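The Good Board

The summer rental on Brestine Road came furnished, and the furnishing included the kitchen things of a woman who had died in May.
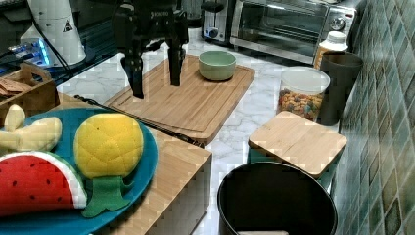 Her name had been Garcia. Rhiannon Ellis knew this from the mail, which still came, and from the man at the agency, who had said on the phone that the family would clear the place out in the fall and that until then she could use whatever she liked. She had written that down on the back of the lease, in case it came up later. Use whatever you like.

For the first week she used very little. She had brought one mug, one plate and a pan from her apartment in Prarnau, and she washed them after each meal and stood them on a towel. She ate at the counter with her laptop open. She had been hired to index a history of the Dullden waterworks, 3000 entries by the end of the summer, and she had reached the letter C.

It was the cutting board she gave in to first. It was a big bamboo one with a groove around the outside, and it took up so much of the marble that there was nowhere sensible to put it except where it already was. She tried standing it up against the wall and it slid down. She tried it on the floor beside the refrigerator and stubbed her toe on it at night. On the eighth day she laid it back on the counter and cut a tomato on it, and the juice ran into the groove and stayed there.

After that she used the small green bowl for salt, then for olives. She used the toaster oven and left the toaster alone, having no reason to need both. She wondered why Mrs. Garcia had.

The daughter came on a hot afternoon without calling first. She was a tall woman in work shoes, and she stood on the step with a flattened box under each arm.

"I'm not here to put you out," she said. "I just want to make a start on the closets."

"Of course," Rhiannon said. "Do you want some water?"

"I know where the glasses are."

She did know. She opened the cupboard over the sink without looking at it, drank a glass standing up, and then stood looking at the counter. Rhiannon had left it the way it was after lunch. The olives were in the green bowl.

"She hated olives," the daughter said.

"I'm sorry. I'll wash it."

"No, leave it. It's a bowl." She put the glass in the sink. "She used to put her rings in it when she made bread. Then one day she lost one down the drain anyway, because she forgot to take it off. My father had the pipes apart until midnight."

"Did he find it?"

"He found a spoon."

She went down the hall with her boxes. Rhiannon sat down to the index again. Conduit, iron. Conduit, lead. Conduit, wooden, see also Elm. She could hear hangers being pushed along a rail, then nothing for a long time, then hangers again. She thought about going to see if help was wanted and decided that it probably was not.

At six the daughter came back with one box filled and the other still flat.

"I did one closet," she said. "I thought I'd do the whole hall."

"It's hot back there."

"It is hot." She put the box on a chair. She had dust on her forehead. "What are you working on?"

Rhiannon told her. The daughter asked what an index was paid, and Rhiannon told her that too, and the daughter said it did not sound like enough. Then she said her mother would have liked it. Her mother had labeled everything. There had been a label on the flour and one on the sugar and one on the drawer where the labels were kept.

"I haven't seen any," Rhiannon said.

"No. She peeled them off last year. She said she was tired of being told."

Rhiannon had been planning on eggs. She said there was enough for two, and the daughter said she ought to get on the road, it was 55 miles, and then pulled out a stool and sat down. Rhiannon chopped an onion. She could feel herself being watched and she did it more slowly than usual.

"You're on the wrong side," the daughter said.

"Of the onion?"

"The board. That's the fruit side. Onions go on the other."

Rhiannon stopped with the knife in the air. "How can you tell?"

"Smell it."

Rhiannon moved the onion onto a plate and bent down and smelled the board. It smelled of onion. She said so.

"Well, it does now," the daughter said, and started to laugh, and then had to get up and tear off a paper towel and hold it against her eyes. She stood facing the refrigerator. Rhiannon turned the board over and put the onion back and went on chopping. When there was nothing left to chop she put the pan on.

They ate the eggs with bread from the toaster oven. The daughter asked why she did not use the toaster.

"I wasn't sure it worked."

"It works. It's the good one. The oven was from me. I gave it to her so she'd get rid of the toaster, and she thanked me very nicely and put it right next to it." She wiped her plate with a crust. "She used that oven twice, I think. Both times I was here."

It was still light when they carried the box out. The daughter put it on the passenger seat and, after a moment, pulled the belt across it. She said she would be back on 28th June for the rest of the hall, and that she would call next time.

"You don't have to call," Rhiannon said.

"Is there anything you'd want moved? Anything in your way?"

Rhiannon thought about it. Her own plate and mug were on their towel beside the sink. She had not looked in most of the cupboards.

"No," she said. "It's all right where it is."

The daughter nodded and got in. She rolled the window down to say that the bathroom window stuck and had to be hit at the top left, not hard, and then she drove away.

Rhiannon went in and washed the dishes. She put her own mug in the cupboard with the others. The olives she tipped into a jar, and she rinsed the green bowl and dried it and put it back on the board, on the far side, out of the way of the knife.

She worked until it was dark. She got to page 132, where the city fathers of Dullden quarreled over a fountain, and she made an entry for the fountain and one for the quarrel. Before bed she took off her watch to wash her face, and walked back to the kitchen with it in her hand, and left it in the bowl.

In the morning she made toast in the toaster. It came out darker on one side. She turned the dial down a little and put in another slice.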